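Stasitz Singers > Taking Part > FAQ

Search this site Enter keyword Go

Joining the Flokell Choral Weekend: your questions

Quick answers. More being added when we get a minute.

Do I need to audition?

No. Come and sing. If you can hold your own line with one other person on it, fine. Solos in the Org Mass are cast separately, short hearing in January, details go out by email.

I can't read music. Is that a problem?

Not a big one. Plenty of us learn by ear. Rehearsal tracks for all four parts go up once you've paid the deposit. Slow versions too for the fugue, which you will want.

What are we singing?

Main work is the Org Mass, double choir, unaccompanied apart from the Agnus. Then Zinia, a set of five short part songs, in English. One or two rounds for the audience to join in with. No Christmas stuff, please stop asking.

Which edition?

The blue one, vocal score. The older printing has different bar numbers from the Gloria onwards and you'll be lost all afternoon. Hire copies are available, pencil only, rub out your markings before you hand it back.

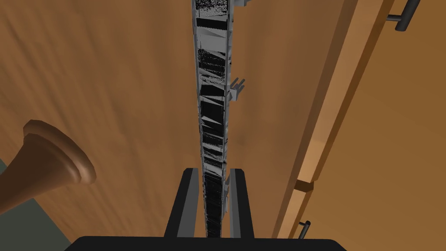
Which part should I put down?

Whatever you normally sing. Tenors, yes, we always want tenors. Altos who can manage tenor, say so on the form. Second sopranos are split between choir one and choir two and we decide that on the day, so learn both lines if you can. Basses: the low D is optional.

How many people will be there?

Hall takes 282 seated for the concert. Choir is capped at 200, and we've had more than 40 names down for next time already. After that it's a waiting list, worked strictly in order.

What does it cost?

See the booking form, prices are there and they change. Under-25s half price. The fee covers hire of the score, both days' rehearsals, tea and coffee. Not lunch. Bring lunch or go into town, the bakery shuts early.

What time do we start?

Register from nine, warm-up at half past. Please be in your seat for the warm-up, not queuing for coffee. Finish at five the first day, the second day runs straight on into the concert.

What do I wear?

All black, long sleeves. Black folder. No scent, it's close quarters in the back rows and a few singers are badly affected.

Do I have to stand throughout?

No. Tick the box on the form and you'll get an end seat. Nobody minds. Everyone sits for the readings between movements anyway.

Can I record the rehersals?

Sound only, for your own practise. Not to be put online. The concert is being recorded properly and singers can order a copy afterwards.

Is it worth it if I've never sung in a double choir?

Yes. It feels odd for the first hour, hearing the other choir come in across you, then it settles. Sit near somebody confident.
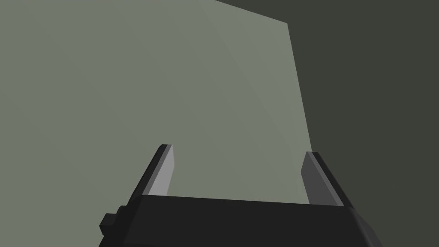 A first-time alto wrote to us afterwards: "I got lost twice in the Credo and the lady next to me just pointed at the bar. By the second day I was counting for myself. Could we have longer on the Sanctus next year, though?" Noted, we've added half an hour.

Can I get my money back if I'm ill?

Up to two weeks before, yes, less the deposit. After that only if we can fill your place from the waiting list. Swapping with a friend is fine if they sing the same part, but tell us first.

Last updated: 13/07/2025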